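Gearbox assembly arm - progress report for January
To: Apinya Meesuk, Tasura small grants
From: Jacinto Arriaga, Dover shared workshop

Hi Apinya,

Sorry this one is a bit longer than the last, there's a lot to tell you! The arm is up and running on the back bench, it picks gears, and I have stopped flinching every time it moves. You asked me to keep these reports informal so I'm taking you at your word.

Money first. We have now spent 700 dollars of the grant. Most of it went on the wrist motor and the new power supply (the old one kept cutting out whenever the shoulder and elbow moved together, and I spent two evenings blaming my own code for that). The rest was filament, screws and a decent crimping tool, which Amirul has already borrowed and I would like back.

The fingers are the part I'm happiest with. We are on version 13 now - I know, I know - and this pair finally closes evenly. The long slots save a bit of plastic and let the finger give slightly when it touches something, and the rough inner faces stop small gears from squirting out sideways. Lertchai drew the last few versions and I did the printing, usually at 11 at night when the machine was free.

We have moved on from foam blocks to real parts, so the job now is small spur gears and the round plates they go with. I lay them out on the dark cloth by hand, differently each time, and the arm has to find a gear and go get it.
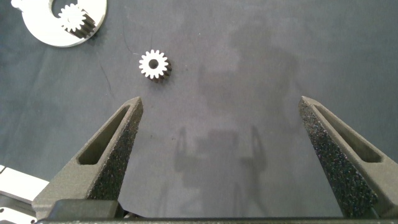
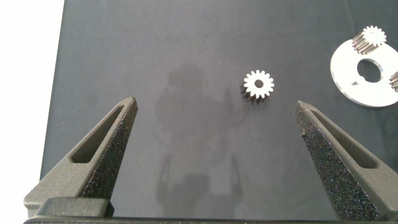 Small spur gears and a white plate, with the fingers open.

Can it pick up a gear that is lying on a plate?
Sometimes. A gear by itself on the cloth is the easy case and it gets those most of the time, but on a plate the fingertips have to stop higher up, and if the height is off they bump the plate and push everything along. Lertchai is adding a gentler approach for the last bit of travel, and I'd like to see that working before I promise you anything.

What went wrong: the wrist cable. It rubbed through 2 times in the same spot, and both times I lost an afternoon to soldering. Adelmo Fabbri looked it over and suggested a looser loop with a printed clip, so that's on there now and holding up so far.

Next month I want to get the gears onto their shafts, which is a much fussier job than picking them up. I'd also like to try the Tivo controller board Amirul has sitting in a drawer - no cost to the grant, he's lending it. If you want to come by and see the arm move, evenings after 6 are best, and please ring the bell twice as the printers are loud.

Jacinto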